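Skeddale Shared Workroom - progress report to the Mullis Fund
2 June 2026

We present the second report on the refurbishment of the shared workroom in Skeddale. It covers the period from the beginning of April until today.

The main works are completed. The back wall was painted white, the window seals were replaced and the new ceiling lights are installed along the left side. The electrician from Schmieder came two times, because on the first visit one light strip did not switch on together with the others. This is now repaired and was not charged to us.

The furniture was the largest cost of this period. We paid 2,247 for the oval table and the office chairs, and 1,648 for the counter under the windows and the side table. Both invoices are attached. The price of the counter was higher than in our plan, but Gustik gave us free delivery, so the total for furniture stays inside the approved amount.

The room is open to users every working day and the big table is the place that people choose first. It is used for group work, for small repairs and also for drinks in the break.
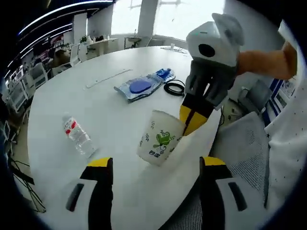

The oval table in use, with the window side and the workstations behind.

Two points are still not solved. The first is the cables. At the workstations on the left wall they hang down near the floor, and we did not include cable channels in the first budget. We ask your permission to use 1,000 from the reserve for channels and for sockets closer to the table. The second point is order on the table. Bottles, cups and bags stay there after people leave, and the next group must clear them before it can start. We will put two shelves near the door and a bin for paper and plastic, and we wrote a short rule for users - it is already on the wall.

In April we asked the users for their opinion and received 53 answers. Most people are satisfied with the daylight and with the size of the table. The most frequent complaint was the sun on the monitors in the afternoon. We have asked for an offer for blinds and will send it to you when it arrives.

The next report will include the final accounts for the furniture and the result of the cable work, if you approve it.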